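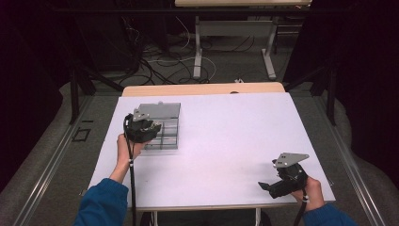 From: Branwen Yorath
To: Irnstead Beads and Buttons list
Subject: Re: Divided boxes for small stuff

Ynyr Morgan wrote:
> I have inherited my aunt's buttons, 2,000 by her own notebook, in
> biscuit tins. I want them in clear boxes with compartments so I can
> see what I have. Are the hinged lids any good? And do you sort
> straight into the box or on to something first?
> Ynyr

Hello Ynyr,

I use clear plastic ones with a grid inside and a lid that lifts at the back. Mine have lasted well. The thing to check is whether the dividers reach right up to the lid when it is shut. On the cheap ones there is a gap, and anything flat, like shirt buttons, slides over into next door as soon as you stand the box on its end. Fixed dividers are better than the slot-in sort for the same trouble at the bottom.

I always work on a big white board laid flat on the table. Dark and coloured buttons show up at once and you can slide the whole lot to one side at teatime. Pearl and clear ones are harder to see on white, so I put a tea towel down for those.

Sort by size first, then colour. I did it the other way round in January and had to do 329 glass ones again.

Open the lid fully before you start filling. Half open, it drops on your hand and you lose a row.

Haf Llewellyn has spare boxes she wants to pass on, I think with 40 compartments each, but ask her. She reads the list in the evenings.

Does anyone know a good way to label the lids? My paper labels have gone yellow and the glue has crept out.

Branwen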